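Rovoten Parts Recovery Project
Progress report to the Lockyer Fund, second period
Prepared by Carleen Trevaskis, project lead, Telham workshop

Where we stand

The short version, for those reading this on the way into the meeting: we promised 2651 demonstrations by the end of the period and we have 1955. The shortfall is real, and most of it comes from a stretch in March when we stopped recording to argue about what a demonstration was. I'd like to say the argument was beneath us. It took two weeks and it has made the data better.

For anyone new to the file, the project teaches a robot arm to take processors out of retired computers and put processors into tested ones, by giving it a large number of examples of a person doing the same job through the arm. Ihor Pavliuk and Hemi Pomare do the driving. Murray Cartwright reviews the recordings and rejects more of them than Ihor considers polite. Alby Tipoki keeps the arm working and the donor machines coming over from Wollham.

What counts as an example

Our first-period recordings began with the arm parked and ended with the chip in the socket. That seemed sensible when I wrote it into the proposal. In practice most of each recording was travel, and a model trained on it became very good at travel. It would cross the bench beautifully and then hover over the socket like a guest unsure which fork to use.

We now record the job in shorter segments, and the ones we care most about start with the processor already in the fingers and the socket open, load plate up and lever raised. Everything difficult happens from there on. The operator has to bring the chip level and square before letting it down, and the pins in the socket do not forgive a second opinion. 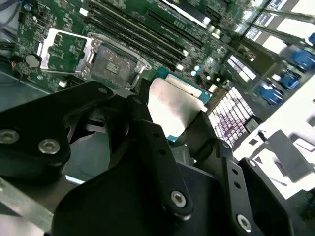

Rejections

Murray's rules for throwing out a recording have settled down, and I list them in full because the Fund asked.

A recording goes if the chip touches anything on the way in that it isn't supposed to touch.

It goes if the operator pauses long enough for the model to learn that pausing is part of the job. (Hemi used to stop and think. He now thinks beforehand.)

It goes if glare wipes out the edges of the chip at the point where they matter. We keep glare elsewhere, as the real recovery line at Wollham will have plenty.

It stays if the operator makes a mistake and fixes it cleanly. This was the two-week argument. Ihor wanted only perfect runs, on the grounds that nobody learns piano from wrong notes. Murray pointed out that a robot shown only perfect runs has no idea what to do one millimeter to the left of perfect. Murray won, and the recoveries are now tagged and kept as a group of their own.

Machines and variety

The donor pool stands at 28 machines, against 6 at the end of the first period. The early six were all the same model, and our first results were flattering for that reason. When Alby brought in a different case, the success rate fell so hard that we checked whether the arm was plugged in.

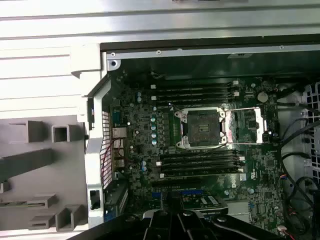 Variety in the boards has turned out to matter more than sheer number of recordings, and we would like to shift effort that way for the rest of the grant. A socket sitting in the open is the easy kind. The workstation towers are fussier: with memory slots both above and below the socket, the white latches at the ends of the slots are one more thing for the fingers to stay clear of, and the operators have had to learn a steeper approach. We record these boards with the slots empty to begin with. Filled slots come later, once the arm has earned them. Cables are the other trouble. Alby ties back anything that could wander into the work area, but only on half the sessions, so that the model meets some untidiness before Wollham supplies it in bulk.

Operator time

Ihor and Hemi each drive for a morning and then swap to labeling after lunch. We tried full days. The afternoon recordings were rejected at nearly twice the rate of the morning ones, and the mood in the workshop went the same way. Shorter shifts account for part of the lower total and I don't propose to change them.

Spending

We are under budget on computing and over it on gripper fingers. The proposal allowed for one replacement set. I have no defense of that number except that I had not yet met the gripper. Alby now machines spares in house, and the line should come back into balance next period.

Next period

We intend to close the gap to 2651 by the middle of the next period, with the new recordings weighted toward the towers and toward recoveries from small misalignments. Lever closing will be recorded as its own task. At present the arm seats a chip and then regards the lever as somebody else's department.

We would also ask the Fund to agree to a trial at Wollham before the final report, on their bench and under their lights. Murray has drawn up the test sheet and Hemi has offered to drive the van.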